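6/9/23

Glue joints, hide glue vs. the Kusterano bottle stuff, round two.

Brumelen sent the second batch of maple strips, so I redid the lap joints from March. I still don't believe the Kusterano label. It says full strength after 4 hours and I have never had a joint from that bottle I would trust before the next morning. The March numbers were a mess anyway. Three of us clamped, all differently, and the notes don't say who did which.

This time one person did all the clamping. Same overlap, same clamps, same end of the shop. Hide glue mixed fresh, the leftover from last week went in the trash.
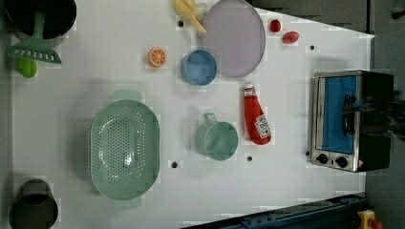
Pulled the first set at 4 hours on the dot. Best Kusterano joint let go at 951 pounds, worst at 290. That is a silly spread for strips cut from one board. The 290 one had a dry patch you could see with the naked eye, so I'm tempted to throw it out, but I complained when Puvcombe did that in their write-up, so it stays in.

Left overnight, the best one held to 2,945 and the wood tore before the glue did. Fine. So it's a good glue by morning, which we knew. It says nothing for the label.

Hide glue set: not pulled yet. Pot ran too hot for the first few and I don't want to compare cooked glue with anything. Will remake those. Somebody swears by adding a pinch of salt to slow it down. Would like to see one test of that with a plain batch next to it before I hear about it again.

Also not sold on the Tarawneh gauge. It came back to zero after every pull except the last, where it sat a hair above. Could be the needle sticking, could be that it has been reading high all along. If it reads high, all of the above reads high too. Check against the hanging weights before the next round.

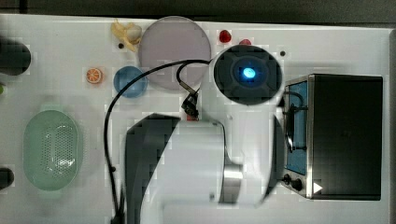 Arm and cable on the white table.

To do: remake hide glue strips, mark every strip on BOTH ends (lost track of two after they broke), ask Brumelen if the batches came from the same tree or just the same shelf. No more pulls until the gauge is checked.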